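Homes & Interiors | Gallery | Bathrooms

Grusbridge flat: the tiled floor
By Ubaldo Cirillo, May

The flat is on the Vimlow side of Grusbridge and covers 1,170 square feet. Grey marble-patterned tile was chosen for the large floor by the bath, with white and darker veining to keep it from looking flat. The budget for flooring was £4,000.

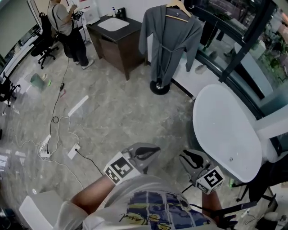 Cables are still to be tidied and the power strip needs a permanent place – probably nearer the wall. The grout was left for 18 hours before anyone walked on it. Skirting comes next, then a second coat of white in the hall.

Related galleries
Henard House: kitchen and larder
Yurt living, one year on
Small hallways in Vimlow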